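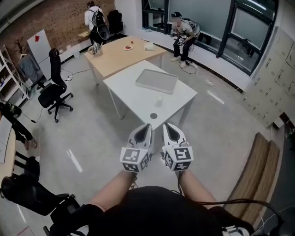
Leave the Small Jobs Alone

By Francine MacPherson

2022-04-24

My town library used to have a person whose work was to mend books. Her name was Sylvie Girard and she had a desk behind the returns slot, with a pot of paste, a bone folder and a stack of torn paperbacks. When she retired in July, the post was not filled. The reason given in the budget papers was that a replacement paperback costs less than the time it takes to fix one.

I have no quarrel with the arithmetic. I looked at it myself. In her last full year Girard repaired 1,943 items, and if you divide her pay by that number you get a figure a little above the price of a new mass-market novel. On that measure the library was losing money every time she opened the paste.

My complaint is with the measure. It counts the book and leaves out nearly everything else she did at that desk. She knew which publishers' bindings failed in the first year, and she told the buyers, and they bought fewer of them. She showed school groups how a signature is sewn. People brought her family Bibles and cookbooks, which she was not supposed to touch on library time, and she told them what to buy and how to do it at home. None of this had a line in the budget, so none of it was there to be cut. It went anyway.

I think this is how most small jobs disappear. A task is singled out, given a price, and compared with the price of not doing it. The comparison is fair as far as it goes. The trouble is that a job held by one person for many years is seldom one task.

Dela Sarpong, who ran the parks office in Irnholm for two terms, made the opposite argument to me when I sent her a draft of this. Her view is that if a job has hidden value, the person in it or the manager over it has a duty to write it down. A public body can't pay for things it doesn't know about. She added that every office has someone who claims to be holding the place together and isn't. I accept the second point. I have worked with that person.

On the first I am less sure. Writing it down takes time, and the people who are good at mending books are often bad at writing reports about mending books. Once it is written down, somebody sets a target for it. Girard would have been asked to hold so many school visits a quarter. I can imagine her doing it, and I can imagine the visits getting worse.

There is also the question of what the money went to. The savings were put toward a catalog system called Plorkero, and the license alone is 3,000 dollars a year. It is a decent system. I can renew from my kitchen. But I notice that no one has worked out its cost per renewal, or asked whether the clerk at the front desk did the same thing for less. New purchases are judged by what they might do and old jobs by what they can prove.

I don't say every small job should be kept forever. Some should go. My father read gas meters and was glad when he could stop. What I would ask for is a delay. Before a post is closed, leave someone else in the room with the person who holds it for a month or two, with no form to fill in, and then have them say what they saw. If the answer is that it was only paste and paper, close it.

Our library did not do that. The desk behind the returns slot now holds a printer. Torn books go in a gray bin, and the bin is emptied on the first of the month. I asked at the counter whether the buyers still get any word on which bindings are failing. The clerk said he would find out and took my number.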